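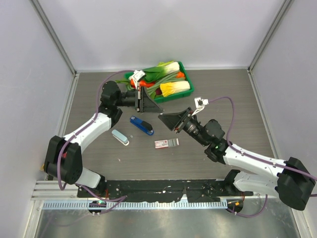 The two-arm cell, with the vegetable basket and the staplers.

From: Lech Czarnecka
To: equipment-planning list
Date: Jun 15, 2025
Subject: Re: second cell, what do we really need

On the Tiltevar thread, Górecki wrote:
> The Clusside quote has 16 lines on it and I understand nine.
> Can we drop the wrist cameras and buy them in January?
> Also, why is there 500 set aside for "consumables"?
> It's a robot. What does it consume?

Staples, for a start. Also cabbages.

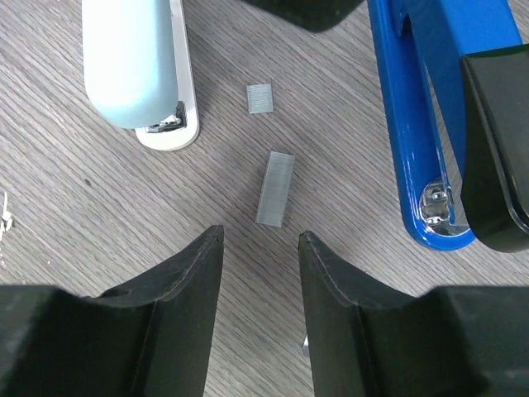
I'd keep the wrist cameras. A strip of staples is a small gray thing on a gray-brown table, and I don't want to find one from across the room with the overhead view. Adding cameras later means pulling the cable runs apart again, and Mosturell bills that as a site visit.

What I would cut is line 23 on our own wish list — the display stand. It was my idea and it's a bad one.

Fingers: please budget for up to 2 spare sets per arm. The quote has none, which is optimistic of Clusside.

Still open: who pays for cable. Purple or any other color, I'm not fussy. Send me objections before I sign the order form, or after, if you prefer the traditional method.

Lech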